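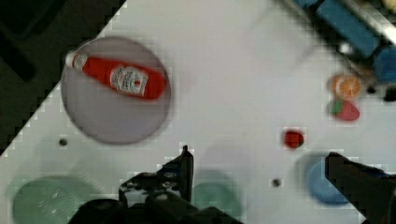 Ketchup, fruit and fingers, from the wrist.

Condiments First

Sowmya Alva did not believe in starting small. She believed in starting with ketchup.

"A block teaches it blocks," she said, the night we bolted the arm down. "You never come home from work and find you've left your blocks out."

I had brought a block. I'd sanded it. I put it back in my coat pocket and it lived there for the rest of the spring, next to a bus transfer.

The plan was to build a machine that would tidy a kitchen table. We had each put $500 into it, and in return we had an arm in a great many bags, one-third of a workbench at Sýkora's, and a manual from Reltley that had been translated by somebody with a strong sense of rhythm and no nouns. Step 11 read, in full, "Now with firmness the other one." We did the other one with firmness. We did it twice, because the first other one was the wrong one.

Sýkora's was a shared workshop behind the tire place in Julby. Sýkora himself had retired to a condo years before and left the name, the drill press and a coffee maker that took filters no store sold anymore. You paid $60 a month for a key. The other members built canoes, mostly, or one canoe, mostly. It had been upside down on its trestles since I joined and people sanded it when they needed to think.

We called the arm Aken, after the label on the crate the tabletop came in. I wanted something with more dignity. Sowmya said dignity could be added in a later version.

By the middle of May, Aken could reach the bottle on the lavender plate and consider it. I don't have a better verb. It would come over the table, stop with its fingers on either side of nothing in particular, and stay there while the fan ran. Sowmya would lean in with her arms folded and the two of them would consider it together.

"It's close," she'd say.

"It's closer to the strawberry."

"It's allowed to look at the strawberry."

I should say that I was in charge of fruit. Sowmya had the code, the cables and the opinions, and I'd been given produce because my background was in flooring. I took it seriously. I had the orange slice and the strawberry on the right, where they could be got at, and I'd moved them enough times to have feelings about which way the leaves should face. My notebook from that month has a page headed STRAWBERRY, LYING DOWN and a facing page headed STRAWBERRY, OTHERWISE.

The toaster oven was my idea as well. A table without an appliance on it, I argued, was a table in a showroom. Sowmya said it would get hit. I said that was what happened to appliances. She wrote my name on a piece of masking tape and stuck it underneath, so there'd be no confusion later.

"Who eats ketchup and strawberries?" asked a man from the canoe, passing with a mug.

"It's not a meal," Sowmya said. "It's a situation."

He thought about that and went away to sand.

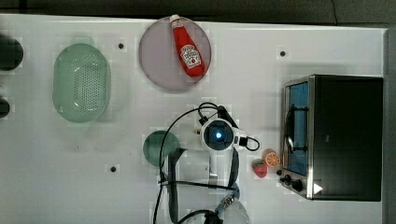
Cable Management

The loops were a sore point. There was one that arched over to the left and came down past the dark green plate, and a smaller one on the right, and between them they gave Aken the look of someone who'd got dressed in the car. I wanted to tie them back. Sowmya said if I tied them back it wouldn't be able to turn its wrist, and I said plenty of people led full lives without turning their wrists, and we didn't speak for the length of a radio program about herring.

What I minded was the holes. The tabletop had small black holes in it. Sowmya held that they were for mounting things. I held that a thing mounted there would be in the way of everything else. She looked it up in the manual and read me the passage. "For the holes, please."

"Please what?"

"That's the end of the section."

She had a deadline by then, which made her cheerful in a way I'd learned to stay clear of. The workshop was having an open day. People would come in off the street, or at least in from the tire place while they waited on their rotations, and she had put us down on the sheet by the door. Under Name of Project she had written ARM. Under Will Demonstrate she had written TIDINESS.

"You could have put 'movement,'" I said.

"Movement's not a demonstration. The canoe could demonstrate movement if you pushed it."

So we practised tidiness. She'd start the routine and step back, and I'd stand by with my hand over the red switch, as the manual required ("Always a man near the sadness"). Aken would rise, blue light on in its lens, and swing out over the table. It was slow. I got to know every part of that swing, the hitch at the start and the second, smaller hitch that Sowmya said was not there. Then it would stop and consider. Then it would go back where it came from, having tidied nothing, with an air of having checked.

"My father does that," Sowmya said. "Walks into the kitchen, looks at everything, walks out. Then he tells my mother the kitchen's done."

"Maybe it's finished, then. Maybe that's the product."

She gave me the screwdriver and told me to go and firm something.

It was the fingers, she decided. They were fine for anything with sides, but she'd begun to suspect they were frightened of a bottle. What we needed was something soft, something that could be grabbed badly from any direction and still count as grabbed. She went through her bag. She went through mine, and found the block, and looked at me for a while before putting it back. Then she went out to her car, where there was a box of things on their way to the thrift store, and came back with the yellow thing.

We could not agree what the yellow thing was. I said a bow. Sowmya said a flower, because of the lobes. The man from the canoe was called over as a neutral party and said his dog had had one.

"Had one what?" said Sowmya.

"One of those."

She entered it in the software as OBJECT, SOFT, DISPUTED, and set it down on the black, and we all three stood back. 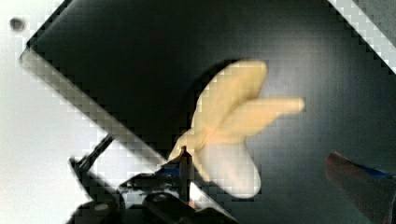

Tidiness

The open day was Saturday, May 23, 2026, and it rained, which was good for attendance. The tire place had given out our address along with the invoices. By ten there were wet people all along the wall by the drill press, holding coffee that had been made with paper towel.

Sowmya wore a blazer. I'd put the fruit out early and then put it out again. She gave a short talk, most of it about torque, and a child in a yellow slicker asked if the robot was on. Sowmya said it was. The child asked if it was on now. Sowmya said it would shortly be more on.

I put my hand over the switch and she pressed the key.

Aken rose. There was the hitch, and there was the other hitch. It came around over the table with its loops swaying, and someone at the back said "Ooh," I think sincerely. It passed the ketchup. It passed my strawberry, lying down. It came to a stop over the yellow thing, one finger on either side, and it considered.

I have stood beside a lot of flooring while it set. I'm not an impatient man. But the rain was coming down on that tin roof and the child had put her hood back to see better, and I found I was making a small closing motion with my own finger and thumb. I looked over and Sowmya was doing it too.

The fingers closed. They got it by the one lobe, not the lobe we'd have picked, and it came up off the black with the rest of it hanging down like a wet sock. Aken carried it the whole way across, in no hurry, and let go of it on top of my toaster oven.

Nothing in the code said toaster oven. Sowmya has been through it since, with a ruler.

People clapped. A woman asked what it cost, and Sowmya said it wasn't for sale, in the voice of someone who'd been hoping for years to say so. The man from the canoe shook my hand. The child came right up to the edge of the table, looked at the arm, looked at where it had put the thing, and turned to her mother.

"That doesn't go there," she said.

Sowmya already had her notebook out. "Where would you say it goes?" she asked, and the child, who had clearly been waiting for some adult to raise the matter, pointed at the ketchup plate.

We've started on that. Her name's Beth, she comes on alternate weekends while her dad does the canoe, and she says it's a starfish.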